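October 15, 2019
By Eirlys Parri

I've been sorting drinks and snacks into party cups, and I'm having way too much fun with it!

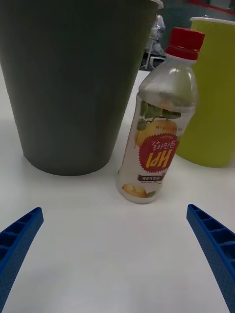 Pear juice is my weakness, and I always buy more than I need. The red cap makes it easy to spot on a crowded table (the big yellow pear on the label helps too).
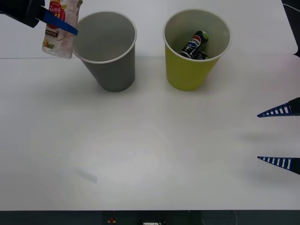 Next time I want one cup per guest, with a drink and a little snack in each.

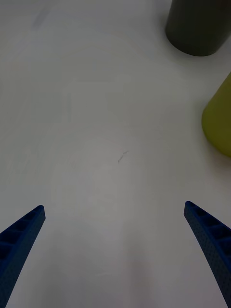 Caradog Jarman wrote to say he'd put the snacks in first, then the drinks, and he'd like two bags please.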